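Stories > Short Fiction > Kitchen Tales

Thursday
By the Orovura Story Desk

My grandmother left me her bowls and a rule: never go to bed on an unstacked table. I'd been ignoring the rule for 60 nights when the bowls started complaining (and I mean out loud, in that flat plastic voice they have!).

"Blue goes at the bottom," said the blue one. "It always has."

"Says you," said the yellow.
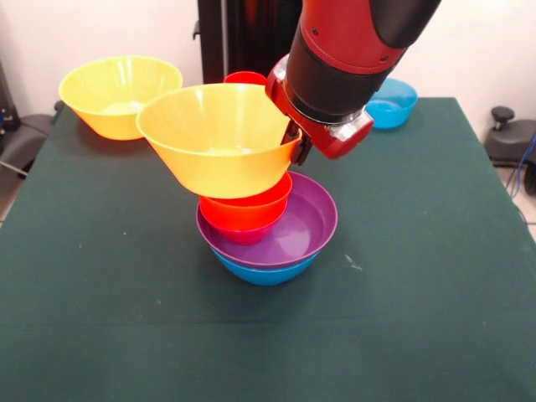 Blue, purple, red-orange, and yellow waiting its turn.

So I put the kettle on and let them argue it out on the green cloth. The purple one wanted everybody to know it came from the good shop in Katene, and the cups kept giggling.
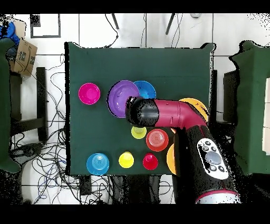 I told them all I had work at 6 in the morning and didn't care who sat in whose lap. That got me a very long silence, the kind my grandmother used to do. 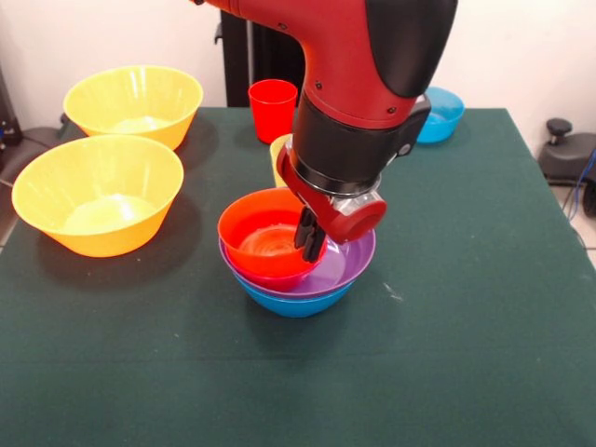 Part Two: The Yellow Bowl

It wouldn't stack. It wanted to hear about the sea at Pistum first, so I told it, badly, with most of the boats left out. 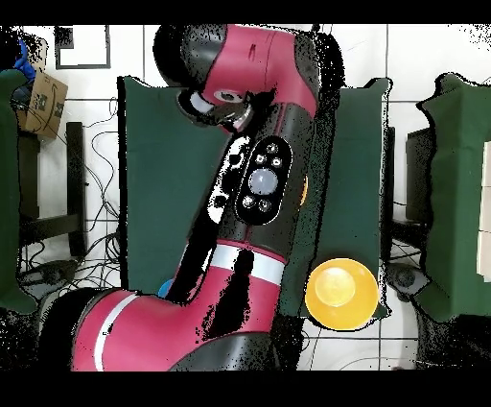
Then it asked if she was coming back. I said no, and it thought that over until my tea was cold, and then it said all right, purple could go first.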